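Mein Frühling mit Skulitis

Eigentlich wollte ich nur kurz reinlesen. Ein Kapitel zum Kaffee, so war der Plan, und dann die Küche streichen. Die Küche ist immer noch gelb, und ich bin auf Seite 400 von Lamai Sriwongs »Janham«, dem dicksten Roman, den mir der Briefträger je vor die Tür gelegt hat.

Wer Sriwong nicht kennt: Sie hat lange Erzählungen geschrieben, schmale Bändchen, die man an einem Abend schafft und dann zwei Wochen mit sich herumträgt. Jetzt also ein Familienroman über vier Generationen, angesiedelt in einer Hafenstadt namens Janham, die auf keiner Karte steht. Es gibt eine Reederei (Belero), einen ewigen Konkurrenten (den alten Greenberg, herrlich gemein!) und eine Krankheit, die alle nur Skulitis nennen und von der bis zum Schluss kein Arzt sagen kann, was sie ist. Man bekommt sie, und dann sagt man 27 Tage lang die Wahrheit. Mehr passiert nicht. Aber was das in einer Familie anrichtet, die seit Jahrzehnten vom Verschweigen lebt, könnt ihr euch denken.

Ich gebe zu, die ersten 77 Seiten waren zäh. Sriwong lässt sich Zeit mit den Großeltern, mit Frachtlisten, mit einem Streit um eine Kaimauer, und ich habe zweimal geblättert, wie lange das noch so geht. Dann wird die Tochter Ila krank, setzt sich beim Abendessen hin und erzählt ihrem Vater, wer die Buchhaltung gefälscht hat. Ab da habe ich das Telefon klingeln lassen. 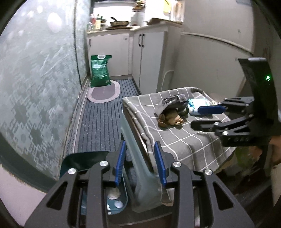 Was mir so gefällt, ist der Ton. Sriwong schreibt trocken, fast beiläufig, und gerade an den schlimmen Stellen wird sie komisch. Greenberg zum Beispiel schließt sich aus Angst vor Ansteckung in seinem Kontor ein und verhandelt neun Kapitel lang nur noch durch den Briefschlitz – ich habe so gelacht, dass die Nachbarin geklopft hat. Und dann stirbt er, in einem Nebensatz, und man muss zurückblättern, ob man richtig gelesen hat.

Die Übersetzung liest sich flüssig, nur bei den Dialogen der Hafenarbeiter stolpere ich. Die reden plötzlich wie in einer Vorabendserie aus den Achtzigern, »Mensch, Kumpel« und so weiter. Schade, denn im Rest des Buches sitzt jeder Satz. Den Stammbaum vorne habe ich mir übrigens kopiert und als Lesezeichen benutzt, es heißen nämlich drei Männer Tomas.

Natürlich liest man so ein Buch im April 2020 anders, als die Autorin es geplant haben kann. Eine Stadt hinter geschlossenen Fensterläden, Leute, die einander über die Straße hinweg zurufen – manche Absätze musste ich weglegen und erst mal eine Runde um den Block drehen. Trotzdem hat mir der Roman gutgetan. Er ist großzügig zu seinen Figuren, auch zu den Feiglingen.

Für Mai ist der nächste Band angekündigt, diesmal wieder Erzählungen, deutlich dünner. Ich habe ihn bei meiner Buchhändlerin schon vorbestellt, sie bringt zurzeit alles mit dem Fahrrad vorbei. Bis dahin fehlen mir noch zwei Generationen Belero. Und die Küche.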